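## 4.2 What people do with books they do not finish

We went into the second round of visits expecting to hear mostly about lack of time, and we did hear about that, often at length and over several cups of tea. But the talks kept drifting somewhere else, and after a while we let them drift. What the readers in Dillelwood wanted to tell us about was the half-read book itself – where it lives in the house, how long it is allowed to stay there, and what it feels like to walk past it.

Of the 45 households that took part, nine kept a special spot for unfinished books. In one home it was a windowsill on the stairs, in another the top of a piano that had not been tuned in years. Manikandan Poojary, who carried out most of the visits, noted early on that these spots were rarely near the bed or the favorite chair. People seemed to want the books close enough to be picked up again, yet far enough away to be left in peace. The finished books, by contrast, went back to the shelf with very little ceremony.

Length mattered less than we had guessed. In the reading diaries, which gave us 267 usable entries, long novels were dropped no more readily than short ones, though they were dropped later and with more regret. Several readers wrote warmly about thick books they had given up on years before, and could still name the chapter where they stopped. One woman had lent hers out twice and asked for it back both times (she told us she still meant to get to the wedding). We have come to think of this as a kind of slow reading, with very long pauses in it, and we treat it that way in the tables that follow.

Thick books also brought up a more practical matter, the plain work of holding them. Readers over seventy mentioned sore thumbs and tired wrists, and six of them had moved to smaller editions for that reason alone.

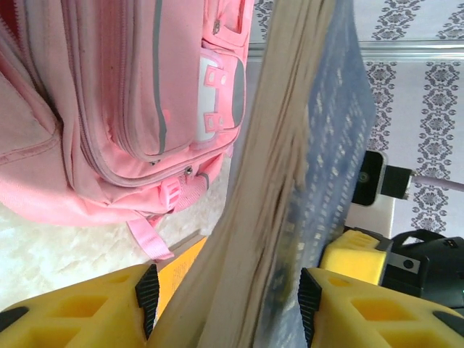 **Figure 3.** A thick book with a blue cover, seen from the edge of its pages.

Yanti Harahap disagreed with us on this point when we shared an early draft, and her objection deserves a fair hearing. Weight, she argued, is what people mention when they would prefer not to say that a story has lost them, and she had heard the same complaint made about quite slim books. We went back to the diaries with this in mind and found some support for it: two of the readers who blamed their wrists had gone straight on to something longer.

We have therefore kept the two reasons apart in our coding, and where a diary gave both, we entered both. Section 4.3 takes up the books that were given away unread.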